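Drallham Lab Course - Unit 4 Handout
Good Practice for Hand-Held Gripper Work with Cloth
Revised 10/14/19

Welcome back, everyone! Cloth is a lovely thing to practice on, and a slippery one to write rules for, so please read this through before you pick up a gripper. Our house rules borrow a good deal from the Trosano guide, with a few changes of our own.

1. Look over the surface before starting. Choose your working area and note anything else lying on it. 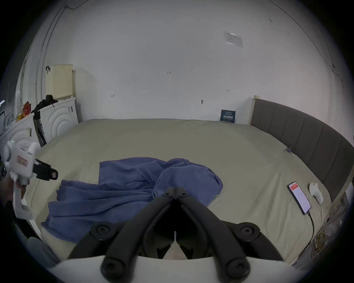 Blue cloth on the bed, with a phone and its cable at the right.

2. Keep cables out of the path of the fingers. Move them first, then begin.

3. Come in slowly, with the fingers open, and let the lens see the fabric you mean to take.
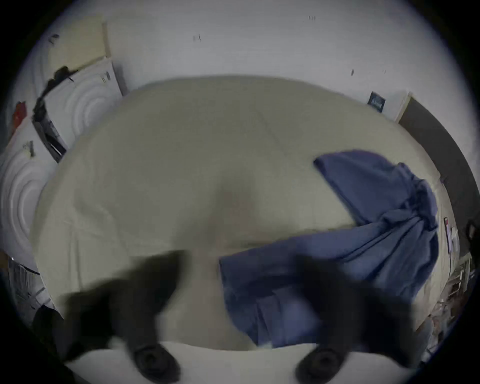

4. Grip the fold and hold it. Take a modest pinch - a greedy one is harder to let go of neatly - and keep your wrist easy while you lift.

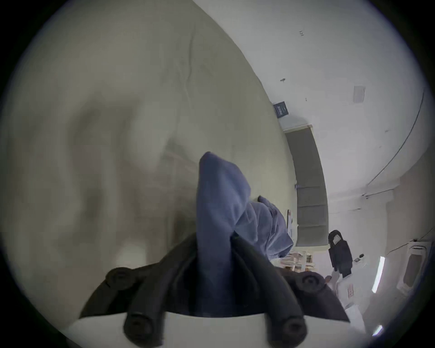
If the pinch feels wrong, set the cloth down and start over, and mark the attempt as a restart in your log. Please keep those entries, even the embarrassing ones!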